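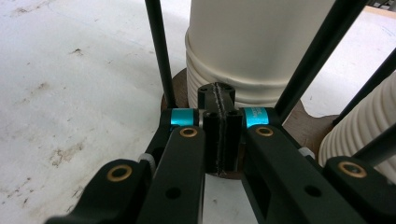
Foter Yoga Mat and Carry Strap

We've been rolling out the Foter at home, in the studio and on some very uneven campground grass, and we love this mat! It was made for people who practice a lot and travel with their gear — festival weekends, retreats, early classes before work — and it lies flat from the first minute, with no curling at the corners.

The top side has a fine ribbed texture that gives your hands something to hold in a long downward dog. The underside is smoother and a little tacky, so it stays put on hardwood, tile or a stage floor. Mawar Pillai, who teaches the slow flow class at Clendness, used hers all through October (outdoors, mostly, under a tarp) and came back asking for a second one in plum.

Every Foter comes with a cotton carry strap. Slip a loop over each end of the rolled mat, pull snug, and you're off. The strap doubles as a stretching aid, and it's long enough for tall folks too.
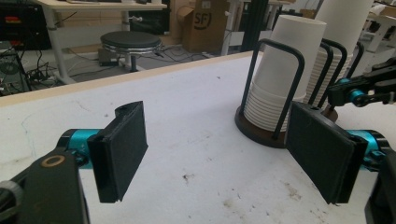
Cleaning is easy. Wipe the mat down with a damp cloth and a drop of mild soap, then hang it over a rail in the shade. Please don't put it in the washing machine, and try not to leave it in a hot car all afternoon. A new mat has a light rubber smell that fades after a few days of airing.

Details

Item number: 787
Thickness: 3 mm
Strap: cotton, included
Colors: plum, moss, sand, night blue
Best for: flow classes, travel, outdoor practice

If your knees like extra padding, take a look at the Sumampouw, our thicker mat for restorative and yin classes. Lots of people own both and lay the Foter right on top — so comfy for a long sound bath!

Faizal Lubis at the Hukum shop keeps one of each color unrolled by the window, so come in, kick off your shoes and try a few poses before you pick. Orders placed online can be picked up at the shop as well. Just bring your order number.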